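Ticket: Wallpaper order, color difference between rolls and open seams
Product: Trandau floral, teal background, paste-the-wall
Shop: Fletel online store
Status: Solved, one question still open
Opened: 7 May 2019

First message

Hello,

I write to you about the wallpaper I ordered from your store in April. I ordered 12 rolls in one order and all of them came in the same delivery. After hanging the first wall I see two problems, and I would like to know if they have the same cause.

Problem 1. Between the second and the third strip there is a difference in the background color. In daylight from the window it is small. In the evening, with the ceiling lamp on, everybody in my family can see it. One side is more green and the other side is more blue.

Problem 2. Some seams opened during the night after hanging. The gap is thin, but the wall behind is white, and with such a dark paper every white line is visible.

What I used: Filip ready-mixed paste, the white bucket, not diluted. The wall is old plaster, filled, sanded and painted with Irngate primer. I waited one full day after the primer. The heating was on in the room.

The same pattern on three walls:
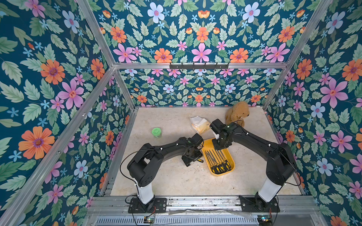
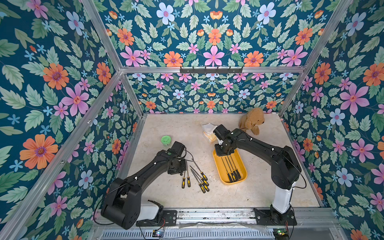 Please tell me if you need the labels from the rolls. I kept all of them except one, which was thrown away with the plastic.

Reply from Fletel support

Thank you for the message. Please check the batch number on each label. It is printed under the bar code, after the word LOT. Rolls with different batch numbers should not be hung next to each other, as the color can differ a little from one printing to the next. Please also tell us if you reversed any strips, and how long you waited between putting the paste on the wall and hanging the paper.

Second message

Thank you for the quick answer. I checked the labels this morning.

Most of the rolls have a batch number which ends with 14. Two rolls have a number which ends with 12. I must say that I did not look at this before I started, and I know it is written in the instructions. But it was one order, and I supposed that one order means one batch.

I did not reverse the strips. The pattern has a clear top and bottom, so it would look wrong.

About the time: I put paste for two strips at once, then hung the first, cut it at the top and the bottom, and only then hung the second. So for the second strip the paste was waiting maybe too long. When I look at the wall now, the open seams are always at the second strip of each pair. I did not see this before you asked.

I also turned off the heating yesterday. No new seams opened since then, but I did not hang anything new, so this proves nothing.

Reply from Fletel support

It sounds like two separate causes. For the color, we will replace the two rolls if they are not opened. For the seams, please put paste for one strip only, and take it a little past the edge of the strip. Keep the heating off until the wall is dry. Open seams can be glued again with a small brush and seam adhesive, but the gap will not close completely if the paper has already become shorter.

Third message

One of the two rolls is opened, because strips three and four came from it. The other one is still in its plastic.

What I did in the meantime, maybe it is useful for another customer:

1. I removed strips three and four. They came off dry in one piece, and the primer stayed on the wall.
2. I washed the old paste off with warm water and a sponge and left the wall until the next day.
3. I painted a narrow band of dark teal on the wall at every place where a seam will come. I bought a 100 ml sample pot for this, and more than half is left.
4. I hung two new strips from the larger batch, with paste for one strip only and the heating off.

Result after two nights: the color is the same in daylight and under the lamp. The new seams are closed. At one place near the door the seam is open a little - but the dark paint is behind it, and I can find it only with my finger.

For the older seams I did not use the adhesive. I painted into the gap with a very thin brush and wiped the paper immediately with a damp cloth. It is not perfect, but from the sofa it is good enough for me.

I send back the closed roll. For the opened roll I understand that you can not take it. I will use it inside the cupboard in the hall, where it has no neighbor from another batch.

My open question: on the product page there is written that one order is always packed from one batch. Is this still correct? If it is not, please change the text, or put a paper in the box which asks the customer to compare the labels first.

Reply from Fletel support

The replacement roll was sent today from the same batch as your larger group. We have passed your question about the product page to the web team and will leave the ticket open until they answer.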